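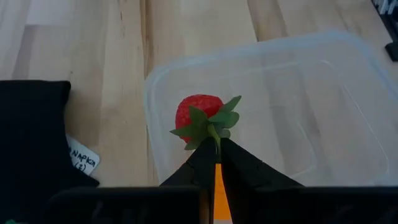 Dernby workshop teaches robot arms to clear the table, one strawberry at a time

If you happened to walk past the old Evangelista building this November and wondered why the lights were on so late, the answer is fruit. Inside, the small team at Vakora has been patiently guiding robot arms through the everyday business of picking things up and putting them away, and saving every try so that a learning system can study them later.

The project is called Akine, and so far it has 1138 saved examples to its name. The team hopes to reach 2094 before the winter break, and Rosalinda Gatchalian, who runs the sessions, thinks they will get there with a little to spare – provided everyone keeps turning up after supper.

"People expect us to say the hard part is the math," she told us over a very welcome cup of tea. "Most evenings the hard part is a strawberry. You can go for the leaves, or the stem, or the fruit itself, and we want examples of all 3, so we do it over and over and try not to get bored."

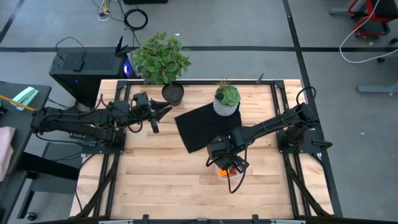
Two arms share the wooden table, with potted plants between them.

Each example is a short one. A person steers the arms through a single small job, such as lifting a piece of fruit and setting it in a clear container, and then the table is set up again a little differently. The fruit may move over a few inches, or the cloth may be turned. Gatchalian says those little changes matter a great deal, and that a clumsy try is often worth keeping too, so long as it is marked as one.
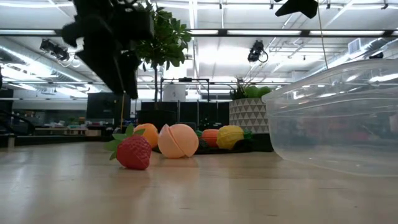 New helpers are asked to sit in for an evening before they take a turn, and most are steering on their own by their second visit. Gatchalian admits she still talks to the arms under her breath when a grip is nearly right, and says she has caught several of the others doing the same.

Vakora plans to open the doors to Dernby residents for an evening once this round is finished, and anyone who would like to try steering will be welcome.

Comments

dernbymum: My son would love this! Is there a lower age limit for the open evening?

T. Harrow: I walk the dog by there most nights and had wondered. Nice to know what they're up to.

plumtree: Do they ever do dishes? Asking for my whole household.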